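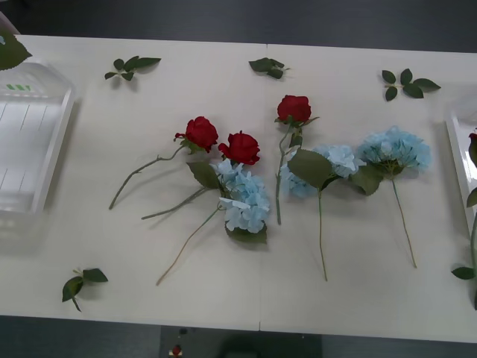

Filed under: Reviews > Grippers & End Effectors

I've had the Volent soft gripper on the bench for most of February now, and I was going to give it a glowing write-up, right up until it went and pinched Ngaio's thumb. So this is going to be a bit of a mixed one, sorry!

Quick background. We do small automation jobs, mostly for people whose product is too floppy or too fiddly for the usual suction cups. The current one is artificial flowers - roses and hydrangeas on long stems, plus loose leaf sprigs, picked off a flat white table and dropped into clear plastic trays. Sounds easy. It's a pig of a job. The stems cross over each other, the heads squash, and a leaf will happily come along for the ride with whatever you were trying to grab.

The Volent has three silicone fingers and a little force sensor in the palm, and the first fortnight I absolutely loved it. It picks up a rose head without flattening the petals. It'll take a hydrangea by the stem, right up under the leaf, and not drop it halfway across. We logged 4,000 picks before anything odd happened, and the fingers still looked new. The Prorard we had on before was leaving dents in the artificial blooms by lunchtime.

Then the force reading started drifting. You set a limit, the gripper's meant to stop closing when it gets there, and ours slowly stopped noticing. Herman Siregar spotted it first in the logs: at pick 253 of that morning's run the sensor said zero while it was clearly holding a stem. It bent that one in half. We cleared it, re-zeroed, carried on (yes, I know).

After the break Ngaio Katene reached in to free a sprig that had caught between two fingers. Arm parked, program paused, everything as per the manual. The gripper lost its reading again, decided it was holding nothing, and closed. Full squeeze, no ramp. She got a bruised thumbnail and used some words I hadn't heard from her before. She's fine, but a paused gripper should not move. Full stop.

What I found when I pulled it apart: the sensor cable runs through the wrist with no strain relief at all, and it had rubbed through its sleeve where it goes round the flange. Every time the wrist rolled past a certain angle the signal dropped out. The firmware treats no signal as no load, and the "hold" state keeps correcting its grip even when the arm is paused. Either one of those would annoy me on its own. Put them together and you've got a hazard.

I rang Volent and got Carleen Nepia in support, who was great, to be fair to them. She sent a replacement cable and a firmware update that faults out on a lost signal. I've run 2,000 picks on it since and had no dropouts. The pause thing is still there, though! We've wired the gripper supply through the e-stop circuit ourselves, and hands don't go near the fingers until the power light is off.

Would I buy it again? For soft, awkward stuff like this, yeah, probably. I haven't found anything gentler. But check your firmware, put a proper clamp on that cable the day it arrives, and test what happens when you unplug the sensor mid-grip, with a bit of dowel in there and no thumbs.

Three and a half stars. I'll bump it to four if they fix the pause.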